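Sunday at the Folbridge open day

Went along to see the robots at Irnudik, mostly to get out of the rain.

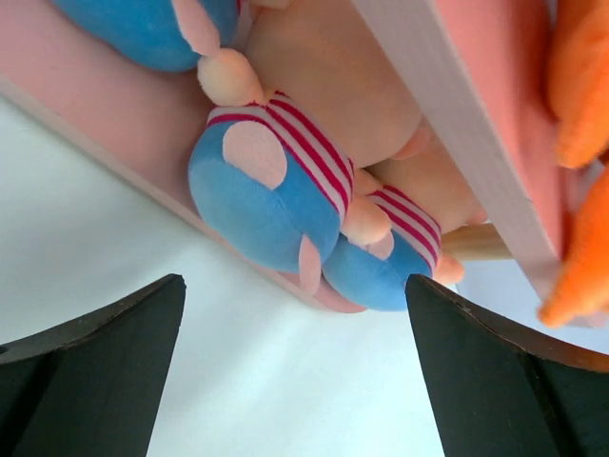 The gripper's view of the toy shelves. Love those stripy waistbands!

Maricruz Rosales ran the demo and let us shout out which toy it should go for. My niece wanted a blue-bottomed one, obviously – she'd have taken all of them home. We stayed for 2 goes and then queued ages for tea (92p, bargain). They're open again in November and I've already put our names down.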